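March 17, 2021

Back on the glaze tests today. The Ellham clay came out of the bisque looking fine, a bit pinker than I expected, and I got 92 tiles waxed on the back before lunch. My hands smell like a candle shop.

The big question is still the crawling on the Dusasow white. I mixed a fresh batch, 849 grams dry, and ran it through the fine sieve twice this time (last week I was lazy and did it once). It felt thicker going on, so I thinned it with 137 grams of water and let it sit. Dipped half the tiles for three seconds and half for five, with the count scratched into the back of each one – please don't re-sort them by color, whoever unloads!

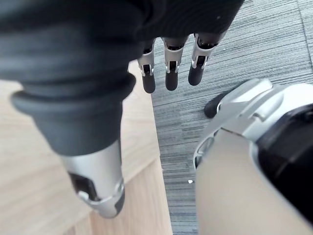
I also want to try the Rivadeneyra feldspar in place of our usual one. It's ground finer and I have a hunch it'll melt a little sooner, but that's only a hunch. If it works I'll redo the blue as well, that one has been bugging me since the start of March.

Kiln notes: the Flukard is slow again on the way up. The bottom element looks tired to me, and the lower shelf got to cone 5 while the top was well into 6. I put witness cones on all three shelves for tonight's load. Program 4, no hold.

Still to do: order more wax, wash the sieves properly, find the good scale. The little one drifts and I don't trust it for the cobalt.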